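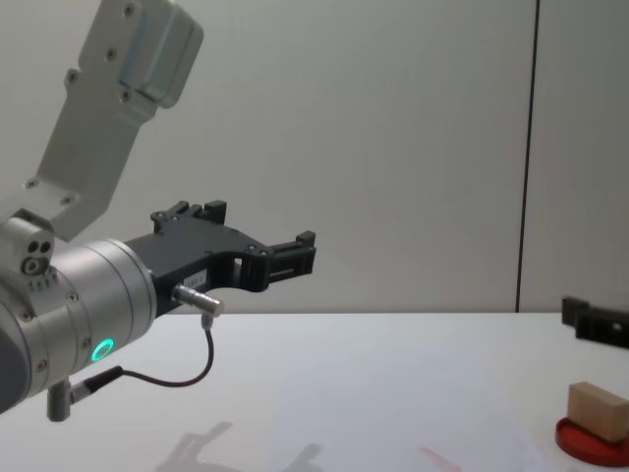
Small dark screws against light gray metal. July 2020

Bruten Small Black Screw Assortment, box of 282

If you have ever spent a whole evening on your knees looking for one tiny screw that rolled under the radiator, we think you'll be glad to have this box in the drawer! The Bruten assortment is our everyday set of small black machine screws for metal housings, brackets, lamp bases, hinges and all those little covers that seem to lose a screw every time you open them.

We have carried it at Arai since the shop was mostly a counter and a shelf, and it's still the box we reach for ourselves. The lid snaps shut properly (the old one didn't, and we heard about it), and the sizes are printed inside it, so you can lay a mystery screw next to the chart before you start guessing.

The dark finish looks especially nice on pale or brushed metal. It is meant for indoor use, so for a garden gate or a mailbox please look at the Prurnton stainless range instead.

In the box: 282 screws in mixed lengths, 2 hex keys, printed size chart
Head: low, rounded
Finish: black
Refills: bags of 100 in a single size, or 1,000 for workshops
Ships from: Bredwood

Refill bags in the shortest length are back in stock after running out in March.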